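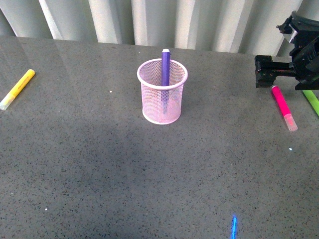
Purple marker in a pink mesh cup, yellow highlighter on the table.

Category: Help > Evening Language Courses

Frequently asked questions about the Trovton evening courses

Which languages can I learn?
At the moment we teach English, Spanish and Italian. Portuguese was offered until March, and it will return if enough people write their name on the waiting list at the front desk.

How do I know my level?
You take a short placement test. It has a written part and a small talk with a teacher. Please do not study for it. If you prepare too well, you will be put in a group which is too fast for you, and then you must change after the first weeks.

I learned the language at school but I forgot everything. Am I a beginner?
Probably not. Most people remember more than they think after a few lessons. Take the test anyway.

How many students are in one group?
The maximum is 17. Conversation groups are smaller.

What does a course cost?
One term is $98. The book is not included. We use the Melamov course books for all levels, and you can buy them new or used. Only be careful with the edition, the page numbers are different in the old one.

Can I pay in parts?
Yes, in two parts. The first is paid when you register and the second before the middle of the term.

What should I bring to the first lesson?
A notebook, something to write with, and your registration paper. Markers of different colors are useful for the grammar lessons, but it is your choice.

What happens if I miss a lesson?
The homework is put on the Truvby page of your group, usually on the next morning. We cannot give money back for single missed lessons. If you are sick for a longer time, write to us and we will look for a place in the next term.

Can I change my group?
Yes, if the other group has a free place. Speak first with your teacher.

Do I receive a certificate?
You receive a paper of attendance if you were present in most of the lessons. It is not an official exam. For an official exam you must register with the exam center yourself, and we can tell you which level is realistic.

Where are the classrooms?
In the Ene building, on the second floor. The side entrance is open in the evening, the main door is closed. Parking behind the building is free after office hours.

Can my teenager join?
From the age of 16, with a signature of a parent.

Last updated: Sun 2 June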